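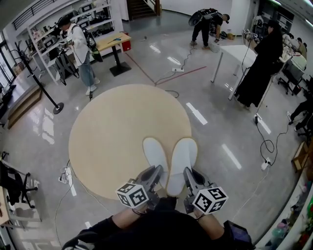
4.2 Hausschuhe, Matten und der Übergang vom Gehen zum Stehen

Wer sich mit dem Ablegen von Schuhen in Arbeitsräumen befasst, stößt rasch auf eine Lücke in der Literatur. Über den Flur der Privatwohnung, über Garderobe, Schuhschrank und Fußmatte ist viel geschrieben worden, über jene Räume hingegen, in denen Menschen tagsüber miteinander arbeiten und dennoch Hausschuhe bereithalten, vergleichsweise wenig. Das ist schade, denn gerade dort lässt sich schön beobachten, wie eine Gewohnheit aus dem Häuslichen in eine ganz andere Umgebung mitwandert und sich dabei, manchmal kaum merklich, verändert.

In der Clitberg-Erhebung, auf die wir uns in diesem Abschnitt stützen, haben wir die Befragten gebeten, uns zu erzählen, wo ihre Hausschuhe stehen, wenn sie nicht getragen werden, und warum gerade dort. Von den 785 Antworten, die wir auswerten konnten, nannte ein erfreulich großer Teil einen festen Platz, und zwar erstaunlich oft einen, der mit keiner Wand und keinem Möbelstück zu tun hat. Wir sprechen im Folgenden von einem »freien Ablageort« und meinen damit eine Stelle auf dem Boden, die allein durch eine Matte, einen kleinen Teppich oder eine Markierung als Ort kenntlich wird.

Abbildung 5 gibt ein solches Beispiel: ein Paar weißer Hausschuhe, nebeneinander auf einer großen runden Matte in Beige, ringsum glatter grauer Boden. Die Matte grenzt den Platz der Schuhe deutlich ab, auch gegen die Steckdosenleisten und Kabel, die in der Umgebung am Boden liegen. Im Hintergrund trägt eine Person weiße Turnschuhe, sodass beide Schuharten, die uns hier beschäftigen, im selben Raum vorkommen.

Abbildung 5: Freier Ablageort auf runder Matte in einem Arbeitsraum mit Regal, kleinem Schreibtisch und Holztreppe.

Die runde Form verdient eine eigene Bemerkung. Eine rechteckige Matte lässt sich an einer Türschwelle oder Wand ausrichten und gibt damit gewissermaßen schon vor, aus welcher Richtung man sie betritt. Die runde tut das nicht, und so fällt es den Schuhen selbst zu, eine Richtung anzuzeigen. In den 14 ausführlichen Gesprächen, die wir im Anschluss an die Befragung führen durften (und für deren Offenheit wir wirklich dankbar sind), kam dieser Punkt mehrfach ganz ohne unser Zutun zur Sprache. Eine Gesprächspartnerin erzählte, sie stelle die Schuhe am Abend so hin, dass sie am nächsten Morgen nur hineinzuschlüpfen brauche; eine andere empfand gerade dies als umständlich und ließ sie stehen, wie sie beim Ausziehen eben standen.

Ordnung am Boden ist demnach eine Frage des Maßstabs. Ein Raum mit gut gefüllten Regalen und verzweigten Leitungen kann durchaus einen sehr sorgfältig gehaltenen Schuhplatz haben, und umgekehrt fanden wir in aufgeräumten Büros recht nachlässig abgestreifte Pantoffeln. Die Kategorien der Soltico-Skala, die den Raum als Ganzes bewertet, greifen hier zu grob. Wir haben sie deshalb um 2 Merkmale ergänzt, nämlich die Abgrenzung des Platzes und die Ausrichtung des Paares; ihre Kodierung wird in Abschnitt 4.3 erläutert.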